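食卓容器の配置・片付け画像集 データカード

Hosach 生活用品記録室 編

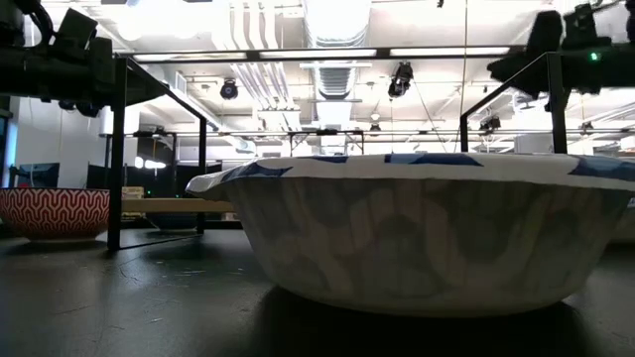
図1 収録画像の一例。青い斑紋の紙製ボウルと、白い幾何学文様のある赤いボウル。

1. 概要

本画像集は、家庭および小規模な共同食堂で用いられる食器類について、卓上への配置、入れ替え、重ね置き、片付けの各段階を静止画として収録したものである。対象は主としてボウル、皿、盆、板類であり、使い捨ての紙製容器と、繰り返し使用する陶製の容器とを区別せずに同じ卓上で扱う点に特色がある。

収録の目的は、容器の種類、文様、重なり方、卓上での位置関係について、検索と分類の基礎となる資料を提供することにある。料理の盛り付けや飲食の様子は対象としない。

2. 編纂の経緯

編纂は、Hosach 生活用品記録室が食器の保管目録を改める作業の一環として開始した。従来の目録は、品名と寸法のみを記した台帳であり、同じ大きさのボウルが複数ある場合に、どの品を指すのかを記述だけで判別することが困難であった。文様の呼称も記入者によって異なり、「波」「うろこ」「アーチ」といった語が同一の器に対して併用されていた例がある。

この状況を受け、台帳の各項目に卓上での画像を対応させることとした。項目の設計は Orestis Economou が担当し、Sodenberg 分室および Collet 分室の台帳を統合したうえで、現在の区分を定めた。

3. 収録対象

3.1 容器

収録対象の容器は、次の区分に従って記載する。

紙製容器:使い捨てを前提とするボウルおよび皿。印刷された文様を持つものと無地のものを含む。
陶製容器:釉薬の有無を問わず、陶磁器と判断できるもの。
その他の容器:材質を画像から確定できないもの、または上記以外のもの。

図1では、手前の紙製ボウルが白地に青の不規則な斑紋を持ち、文様は縁から側面にかけて続いている。左奥の赤いボウルは陶製に区分し、文様の欄には「白、幾何学、波形またはアーチ形の連続」と記載する。文様の解釈が分かれる場合は、このように双方の語を併記し、いずれか一方に統一しない。

3.2 容器以外の物品

板、箱、盆、布巾その他、食卓の準備や片付けに伴って卓上に置かれる物品は、補助物品として記載する。図1の奥に横向きに置かれた明るい色の木の板、およびその近くのベージュ色の小箱がこれに該当する。箱の内容物は、画像から確認できない限り記載しない。

3.3 対象外

調理器具のうち加熱を目的とするもの、刃物、飲料用の瓶および缶は対象外とする。これらが画像に含まれる場合も、独立した項目としては記載しない。

4. 記載項目

各画像には、次の7項目を付す。

品種:ボウル、皿、盆、板、箱などの一般名。
材質:紙、陶、木、不明のいずれか。該当するものがない場合は「その他」とする。
地色:器の主たる面の色。文様の色は含めない。
文様:文様の色と形状。無地の場合は「無地」と記す。
位置:卓上における前後左右の別。
重なり:他の物品を覆っているか、または覆われているか。
備考:上記に収まらない事項。

地色については、陰になった部分の見え方を採用しない。紙製ボウルの側面は、光の当たり方によって灰色を帯びて見えることがあるが、縁など光の当たる部分で確認できる色を地色とする。図1の紙製ボウルの地色は「白」であり、「灰」とはしない。

位置の記載は、画像を見る側からの左右に従う。使用者の着席位置を基準とする旧台帳の方式は、Collet 分室の資料を移行する際に廃止した。旧方式による記載が残る項目には、備考欄に「旧位置」と付している。

5. 判別が困難な物品の扱い

一部のみが見えている物品については、次の方針による。

縁または側面の一部が画像の外にある場合は、見えている部分のみに基づいて記載する。全体の形を推定して補うことはしない。

物陰にあり輪郭のみが確認できる場合は、品種の後に「推定」と付す。図1の板の下方には、暗い色の丸みを帯びた物が部分的に見える。この物は「ボウル(推定)」とし、材質は「不明」、文様は空欄とする。

文様の空欄は「無地」を意味しない。集計に際しては、空欄と無地を別の値として扱うこと。

6. 記載手順

記載は2名が独立して行い、両者の結果を照合する。一致しない項目については、画像に戻って再度確認し、なお一致しない場合は双方の値を備考欄に残す。多数決による決定は行わない。

照合において不一致が生じやすい項目は、文様と材質である。文様については、形状を示す語の選択が記載者の経験に左右される。材質については、光沢のある紙製容器と樹脂製容器との区別が問題となる。後者の場合は、折り目、縁の波打ち、印刷のかすれなど、画像から確認できる特徴を備考欄に記したうえで判断する。特徴が確認できないときは「不明」を選ぶ。

記載者は、品物の現物を参照してはならない。画像のみを利用する者が同じ判断に到達できることを優先する。現物に基づく情報が必要な場合は、別表「保管品台帳」を参照されたい。

7. 片付けの段階に関する区分

画像には、必要に応じて段階の区分を付す。区分は「配置」「使用後」「集積」「収納前」とし、単一の画像から判断できない場合は付さない。

この区分は、一連の作業を通して収録した組にのみ適用する。単独の画像に対して、前後の状態を推測して区分を付すことは認めない。容器が空であるか否かについても、内側が確認できない画像では記載を省略する。

図1は単独の例として掲げたものであり、段階の区分は付していない。

8. 構成

資料は、次の2部からなる。

第1部 画像:卓上の静止画。組ごとにフォルダーを分ける。
第2部 記載表:各画像に対応する項目を収めた表形式のテキスト。文字コードは UTF-8 とする。

1組に含まれる画像は100点を上限とし、これを超える場合は組を分割する。分割した組には同じ組名に枝番を付し、記載表でも同じ枝番を用いる。

9. 想定される利用

本画像集は、次の用途を想定して編纂した。

食器の保管目録における品目の照合。
文様および色による容器の検索。
重なり合った容器の記載方法に関する研修。
食卓の準備および片付けに関する教材の作成。

容器の寸法、容量、重量の推定に用いることは想定していない。画像には寸法の基準となる物を置いておらず、手前の器は奥の器より大きく見える。また、紙製容器の耐熱性や安全性を判断する資料としても使用しないこと。

10. 既知の制約

文様のある容器が、無地の容器に比べて多く含まれる。照合の便宜から、判別しやすい品を先に収録したことによる。無地の白い皿については、Skovov 集会所の保管品を対象とする追補を準備している。

卓面の色は濃い灰色のものが中心であり、明るい卓面での見え方を代表しない。暗い色の器は卓面や影との境界が不明瞭になりやすく、「推定」を付した項目の多くがこれに該当する。

文様の語彙は日本語で統一しているが、Sodenberg 分室から移行した項目には、原語の呼称を備考欄に残したものがある。原語の呼称は検索の対象に含まれない。

11. 更新と訂正

訂正の申し出は、組名、画像番号、項目名、訂正案を添えて、記録室の窓口に提出する。訂正案には、根拠となる画像上の箇所を明記すること。現物の所有者からの申し出であっても、画像から確認できない事項は記載表に反映せず、保管品台帳の側で処理する。

記載表の更新は毎年5月に行う。誤字など、項目の値に影響しない訂正は随時反映し、版の番号は変更しない。

12. 引用

本画像集を資料、報告書、教材等に用いる場合は、次の形式により出典を示すこと。

Hosach 生活用品記録室編『食卓容器の配置・片付け画像集』(項目設計:Orestis Economou)

一部の組のみを利用した場合は、書名の後に組名を加える。画像に加工を施した場合は、その旨と加工の内容を併記する。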